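Sorting Day at the Ernedholm Hall

April
By Liên Giáp

Twice a year we empty the shared cupboard at Ernedholm and go through everything in it. People leave things there after craft evenings, repair evenings and the children's group, and by spring the doors don't close properly. Thư Âu and I did the first pass between us, and it took 52 minutes. Last fall it took most of the afternoon.

The rules are the same as before. Anything with a name on it goes back to its owner. Anything broken goes to the repair shelf by the window. Everything else goes into bins and stays out until the end of the month, when whatever is left is given to the Gralden thrift store.

We had 40 items on the list when we stopped for coffee. Thư kept the list on paper and I typed it up at home, so if something is spelled strangely, that one is my fault. The scissors and rulers have gone straight back into the cupboard and are not listed. Neither is the yarn, which has its own drawer now.

Some small changes this time. Toys and soft things no longer get their own boxes, because we ran short of boxes. Small items are mixed, and you will have to look through. Please put back what you don't take. The hall is open until 5 in the afternoon, and the key is with Thư after that.

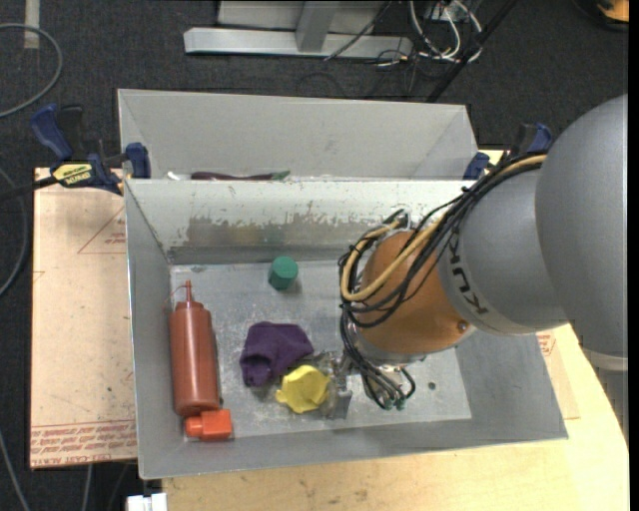

Mixed bin, gray. Reddish-brown squeeze bottle, green block, dark purple cloth, and two more small pieces, one yellow and one orange-red.

The squeeze bottle has a narrow pointed nozzle, in case that helps someone recognize it. If the purple cloth belongs to you, tell either of us and we will set it aside. We can hold things for 2 weeks.

The list is pinned up next to the coat hooks.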